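Print this page
E-mail this page

Equipment Planning and Purchasing Officer — Household Handling Program

Posted Friday, November 22, 2019
By the Ratlow Workshop hiring desk

This site uses cookies to remember your settings. By continuing to browse you accept our use of cookies. Accept / Read more

Ratlow is looking for an equipment planning and purchasing officer to join its household handling program. The position is full time for two years, with a possible extension if the second stage is funded. You would work from our workshop and report to the program manager.

The program records people doing ordinary household jobs with hand-held grippers, and the recordings are used to train robot arms. We have reached the point where buying things as we need them no longer works. Parts arrive late, spares run out in the middle of a session, and two teams have ordered the same item in the same week. We want one person to own the equipment plan and the budget that goes with it.

What you would do

Most of the first three months will go into a replacement schedule for the hand-held grippers. Finger pads are our most frequent purchase. They wear, they pick up colour and residue from whatever is being handled, and at present each operator decides when a pad is finished. You would set a rule for this with the operators, then work out how many pads to hold on the shelf and when to reorder. The current minimum order from our supplier, Flendel, is 500 pads, and the price drops again at 1,000. Whether the larger order is worth the storage and the cash is the kind of question you would answer.

You would also plan for the everyday goods used on the tables. The current list runs to 242 items, from dishcloths to jar lids, and 116 of them are in the bathroom and laundry groups. Some last for years. Others, such as soap and sponges, are used up and have to be bought again in the same shape and colour where we can manage it.

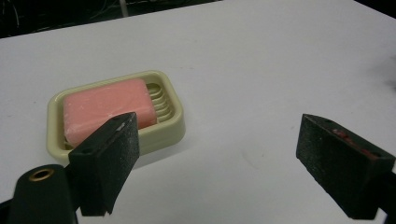
Hand-held gripper at a white table, with a bar of soap in its dish. Bathroom goods group.

Later in the year you would prepare the business case for fixed robot arms. We have seen quotes from Shirima and one other vendor, but they were not written to the same specification and can't be compared line by line. We need a proper request for quotes that covers mounting, training, service visits, freight and the cost of downtime — the purchase price alone won't be enough for our board. You won't be asked to choose the arm on your own. You will be asked to show what each choice costs over five years.

Day to day, the job includes raising purchase orders, checking deliveries, keeping the asset register in Wonum, and following up on warranty claims. There is some lifting and a fair amount of unpacking.

What we need from you

— At least three years in purchasing, stores or equipment planning, in any industry
— Good spreadsheet skills, including building a budget from nothing
— Experience writing specifications or requests for quotes
— A current driver's licence

Experience with robotics or laboratory equipment would help but is not required. Neither is a degree. If you have run the parts counter for a farm machinery dealer or a hospital stores department, we would like to hear from you.

Hours and conditions

The workshop is open on weekdays and hours are flexible outside the morning delivery window. Salary depends on experience and will be discussed at the first interview. Travel to vendor sites is paid, and is unlikely to be more than a few trips a year.

How to apply

Send a résumé and a cover letter of no more than two pages to the hiring desk through the Ratlow careers page. In the letter, tell us about one piece of equipment you planned for or bought, what you budgeted, and what it ended up costing. Applications will be read as they come in and the posting will stay open until the position is filled. Everyone who is interviewed will be told the result in writing.

Print this page
E-mail this page

Get new Ratlow postings by e-mail. Subscribe to our newsletter. You can unsubscribe at any time.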